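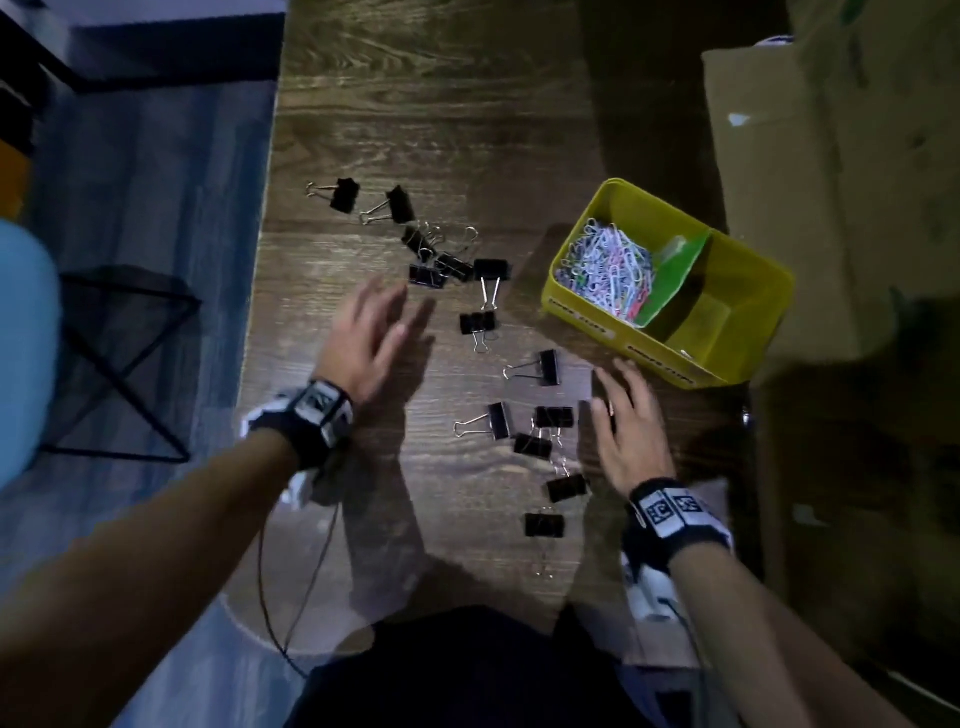

Re: [tendside-rigs] Left wrist drops out during clip sorting

From: Amrit Caron
Date: March 11, 2025

Slavica, we had the same fault on the clip task. I went back through the recordings with Kastriot and we found two separate problems.

The first is the cable on the left strap. On our setup it runs from the wrist down over the table and off the near side. When the operator reaches for the far clips it goes tight and the plug backs out far enough to lose contact. The arm driver then holds the last good pose with no error. Take 8 should have 1000 samples for the left wrist and the file has 984. The missing ones are all in 2 gaps, both during long reaches.

The second is the markers. With both hands down in the pile the wrists roll inward and the tracker sometimes gives the left wrist the right wrist's ID. That one does go in the log, as a warning, but Nolach keeps replaying through it. 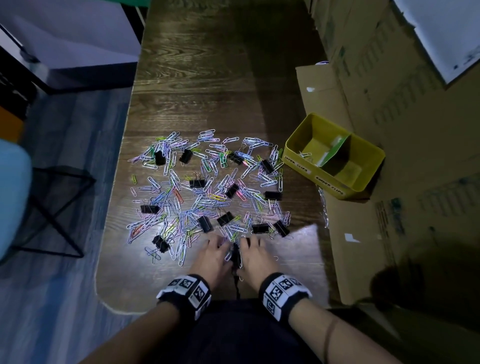
Photo: Renzo Melis, Tendside

Replay is where it becomes a safety matter. After a gap the arm gets a jump in one step and tries to follow it. Ours hit the tabletop and tripped the force limit. No one was inside the line, but Cristian Correa was about to step in to reset the clips.

What we changed:

- Cable goes up the forearm with a loop of slack at the elbow, taped twice.
- Nolach stops on any missing sample or ID change. The patch is on the Zullemby branch.
- E-stop is pressed before anyone reaches over the table, including between takes.

The ID swap is still open. Please don't replay anything recorded in September until it has been through the gap check.

Amrit

Slavica Todorova wrote:
> Has anyone seen the left arm freeze and then lunge on
> replay? We get it on paper clips and binder clips, never
> on the Pringle bin task. The log is clean. I swapped the
> strap and it still did it. Arm is powered off for now.
>
> Slavica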